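Unit 5: Teaching the arm to hang a mug

Okay, we've done the free-space moves, we've done pick and drop, and now we get to my favorite unit! The goal sounds tiny. A mug is standing on the table, and your arm has to pick it up and hang it on the rack. Last term the Grotasine team figured they'd be done before lunch, and they were still tuning at dinnertime (they did get there, and they were thrilled).

You'll work from demonstrations. Each team records 20 practice runs first, just to get a feel for steering the gripper, and those get thrown away. After that you collect 300 good ones. Yes, 300, I know! Split the driving between you and switch often, as tired hands make sloppy data.

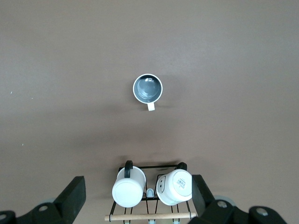

Spend your time on the approach. A mug is easy to grab and surprisingly annoying to hang, and most failed runs go wrong in the last little bit, when the handle has to line up with the rack. So slow down there. If you bump something, stop the recording, mark it as a fail and reset. Please don't delete fails, we'll want them in Unit 6.

A few things to write in your log as you go: who was driving, where the mug started, which way its handle pointed, and how the run ended. Change the start position between runs, and turn the mug too. The Jumel team left theirs in one spot all week and ended up with a policy that only worked in that spot.

Upload everything to the Testumside folder before you leave, then read the Fernandes handout on grasp poses for next time. Bring questions, it's a dense one.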